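Rostness Lettings Desk: Setup Guide
Section 3. Creating a Rental Listing

Posted in January by Subira Simiyu

This section covers the entry of a new rental unit, from the property record to publication. It assumes that the office account is active and that the user has Agent or Manager rights. Users with Viewer rights can open a listing but cannot save changes to it.
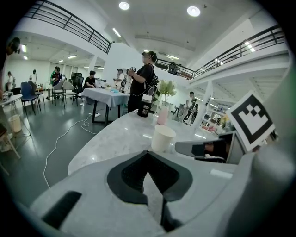
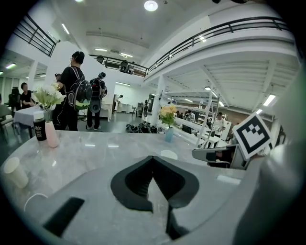
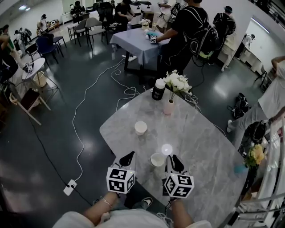 3.1 Before you start

Have the signed owner agreement, the floor plan and the current rent figure at hand. The system does not hold a partly completed property record. If the session times out before step 5, the entries are lost.

3.2 Property record

1. Open Properties and select New Unit.
2. Enter the street address. Put the unit number in its own field. A unit number typed into the street field will not match the owner agreement in Section 4.
3. Select the unit type: apartment, townhouse, detached house or room.
4. Enter bedrooms and bathrooms. A half bath is entered as .5. Lofts and dens go under Other Rooms and are not added to the bedroom count.
5. Select Save Record. The system assigns a unit code made up of the building name and a number, such as Kombo 134.

Note: The unit code cannot be edited after saving. If the building name is wrong, void the record and begin again at step 1.

3.3 Rent and terms

6. Open the Terms tab.
7. Enter the monthly rent in whole dollars, with no comma or dollar sign. A rent of $3,515 is entered as 3515.
8. Enter the security deposit. The field accepts either an amount or a number of months. Check the selector to the right of the field before typing.
9. Set the minimum lease length and the earliest move-in date.
10. Mark each utility as Tenant, Owner or Shared. A listing with an unmarked utility can be saved but will not publish.

Caution: State and city limits on deposits are not checked by the software. The office is responsible for the amount entered.

3.4 Features and pet policy

11. Select features from the checklist. Use the free text box only for items that are not on the checklist. Text in this box is not searchable on the public site.
12. Set parking to Assigned, Unassigned, Street or None. For assigned parking, enter the stall number. The stall number is hidden from the public listing.
13. Set the pet policy. "By approval" opens a second field for the pet deposit, which may be left blank.

3.5 Review and publish

14. Select Preview. Compare the address, rent and move-in date with the owner agreement.
15. Select Submit. Agent accounts send the listing to a manager for release. Manager accounts publish directly.
16. Allow up to 2 hours for the listing to appear on the Natotance feed. Changes to rent follow the same delay.

Caution: Do not submit a listing a second time while it shows as Pending. Duplicate entries must be removed by hand and both lose their inquiry history.

Note: Offices moving from Preseck should import owner records first. Imported units arrive as Draft and need steps 8 to 10 completed before release.

Rights changes and voided records are handled by Erick Mollel at the support desk. Include the unit code in the request.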